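To: nepia-viewers list
Date: 8 March 2020
Subject: Re: [nepia-viewers] Edside, new series: channel, start time and repeats

Hello all,

I have had a few messages off-list asking what is going on with Edside, so I'm answering here where everyone can read it. I'm quoting the earlier post in full because the new members won't have it.

> Subject: [nepia-viewers] Edside, new series
>
> Does anyone have a firm start time for the new run of Edside?
> The guide on my box says 8:30 and the trailer that went out
> after the news says 9. My sister in Jalgate gets a different
> feed and hers says 8:30 as well, but with a repeat at 11 that
> I don't get at all.
>
> Also, is it nightly or weekly this time? The first series was
> nightly, and then they moved it in January and I lost track.
> I missed the whole business with the ferry license and had to
> get it from my neighbor.
>
> Last thing. Is the old theme music staying? The trailer has
> something else under it with a lot of drums.
>
> Afonso Mendes

Taking these in order.

Start time. It is 9 p.m. on the main Nepia feed. The 8:30 listing was put into the guide before the quiz was stretched to a full hour, and the guide data has not been corrected on every box. If you record by series link you should be fine, but if you set a manual timer, set it for 9 and let it run over a little. The January episodes often ended a few minutes late and I lost two endings that way.

The Jalgate feed is a different matter. Jalgate does start at 8:30, because they don't carry the quiz. They also have the 11 p.m. repeat, which the main feed has dropped in favor of the late movie. If you can get both, the Jalgate picture is a bit softer but the sound is the same.

Nightly or weekly. Nightly, four episodes a week, with the last of each week running longer. Kerkwood, who make it, have delivered 20 episodes and the order is for 50. The other 30 are still being written or shot. I would not count on all of them being shown in one stretch. Last time there was a gap after episode 17 with no announcement, and half this list thought it had been canceled.

Music. The drums are only for the trailer. The opening titles have been recut, but the tune is the old one, played a little faster. The end titles are shorter and on the main feed they get squeezed into a corner for the promo anyway.

Cast. There was some worry here that the older brother had been recast. He hasn't. The actor has a beard in the trailer and the lighting is dark. The mother has been recast, and there is a line in the first episode that deals with it, sort of. The schoolteacher is gone altogether. I was sorry about that, as her scenes with the harbor master were the best thing in the first series, but they had written her into a corner with the letter.

Story so far, for those who stopped watching in January. The ferry license went to the cousin, who does not want it. The father signed the house over before his operation and has told only the lawyer. The younger daughter knows, because she typed the envelope. The wedding has been put off twice. That is really all you need. The smuggling plot was dropped around the time of the schedule move, and I don't believe it is coming back.

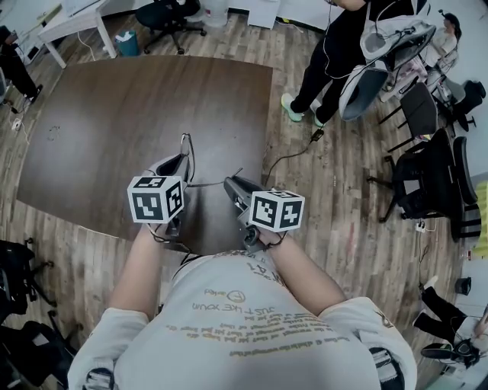
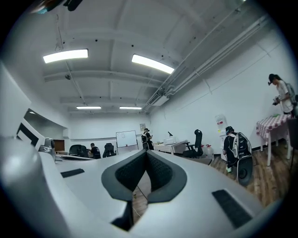 Afonso Mendes wrote back that 9 p.m. clashes with the hospital drama in his house and he will have to go with the repeat, if anyone can tell him whether the main feed has one at any hour. He also said he thinks I am wrong about the smuggling plot, as the man with the blue van was in the last episode before the break and was given a name, and in his view they don't bother naming a man with a van unless he is going to do something.

On the repeat: yes, there is one, but it is at 6:10 the next morning and it is the shortened version. They take out the recap and usually one scene from the middle. With the long episode at the end of each week the cuts are worse, and I would watch that one live if you can. There is also a weekend omnibus on the main feed, starting at noon, with all four episodes back to back and no cuts that I have noticed. It isn't listed as Edside in the guide. Look for "Nepia Drama Hour," even though it runs well past an hour.

On the van: fair point, and I had forgotten he was named. I went back to my recording and he is in the end credits too. I still think it is a leftover from the earlier scripts, but I'll put it down as open.

A few housekeeping items while I'm writing.

Please put the episode number in the subject line if you are going to discuss what happens in it. Some members are watching on the omnibus and are up to a week behind. If you don't know the number, write SPOILER.

Don't send video attachments to the list. The server strips anything large and the rest of us get an empty message.

The episode guide for the first series is finished except for the two episodes I lost the endings of. If anyone still has those on tape or disc, write to me directly. I only need the last five minutes of each.

I will post the guest cast for the first week once I have it from the listings magazine, which reaches me a day or two later than it reaches most of you.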